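Trivton Tabletop Arm Kit: your questions answered

Page kept by Carmela Salcedo for the Skelgate makers' library. Last updated 20 February 2020.

We have had the Trivton kit on our loan shelf since December and I have been asked the same things so often that they may as well live on one page. I think it's a lovely bit of kit (you'll probably notice!) but I've tried to put the annoying parts in as well.

What do I get when I borrow it?

The arm, the two-fingered gripper, the power supply, a table clamp and the Jenano software on a USB stick. There is also a printed guide, which is good on assembly and rather thin on everything after that. You bring your own laptop and your own table.

What is it good for?

Picking things up and putting them down again, which sounds dull until you have taught it to do it yourself. Most people start with light household things: plastic tumblers, sponges, small boxes, wooden blocks. The starter exercise is a cup, and I'd urge everyone to do it even if they have grander plans. You learn such a lot about approach angles from one plain cup!

How does it hold a cup?

There are two ways. The wide grip puts a finger on either side of the outside, and suits narrow cups. The rim grip lowers one finger inside the mouth and keeps the other outside, so the gripper closes on the wall of the cup. I much prefer the rim grip for tapered tumblers, as the wide grip tends to slide down towards the thin end. Line up over the opening first, then come down slowly. A finger inside a pale blue tumbler is nice and easy to see while you're learning. 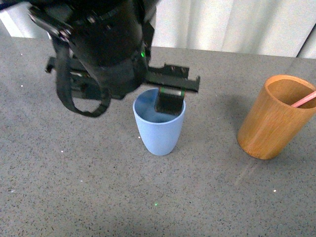 Can I use it with a Mac?

The Jenano software runs on Windows and Linux only. A few borrowers have got it going on a Mac inside a virtual machine, but the USB connection drops now and then and you have to start the session again. If you only have a Mac, ask at the desk and we'll lend you the library laptop along with the kit.

How long does it take to set up?

Allow two hours the first time. Bolting it together is quick; the calibration is what eats the afternoon. The software asks you to move the arm to a series of points and it will not let you skip any, even if you did them all yesterday. Once you've saved a profile you can be up and running again in 18 minutes, which is my own best time and one I'm quite proud of.

Do I need to know how to program?

Not for the basics. You can guide the arm by hand, save the positions and play them back in order. If you do write a bit of Python, though, that's where the fun starts, because you can have it check whether the gripper closed on something and try again if it didn't.

Does it matter what else is on the table?

A bit, yes. Start with one cup and nothing near it. When that works, add a neighbour, something of a different shape and height, and teach the arm to come in without brushing against it. Something tall standing inside the neighbour makes it harder again, as you have to plan a path round that too. Leave more open table than you think you need, and put every object back in the same spot between goes or your saved positions won't mean much.

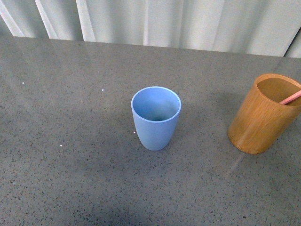
Blue tumbler and wooden cup on the speckled tabletop, with clear space between them.

What can't it lift?

Anything heavy, anything greasy and anything you would be sad to lose. Full mugs are out. Glass is allowed under our loan terms, but please don't. Thin paper cups are possible if you turn the grip force down to 3, and I would call that an advanced exercise.

Is it noisy?

Less than I expected. There's a whirr when the arm moves and a small click when the gripper reaches its limit. I've run it in the evening with the radio on and had no complaints from the next room.

How does it compare with the Lorente kit?

We have both. The Lorente arm is faster and looks smarter, and its guide is far better written. The Trivton is more forgiving of a clumsy first lesson and the spare finger pads take a minute to swap. For a first robot arm I'd pick the Trivton every time. For someone who has already outgrown one, the Lorente.

What if something breaks?

Tell us, please! Worn finger pads are normal and we keep spares. If the arm stops halfway and won't respond, switch it off at the wall, support it with your hand and move it gently back to its rest position before you switch on again.

How long can I keep it?

The loan is for 7 days, and you can renew once if no one is waiting. Ask at the Skelgate desk to be added to the list.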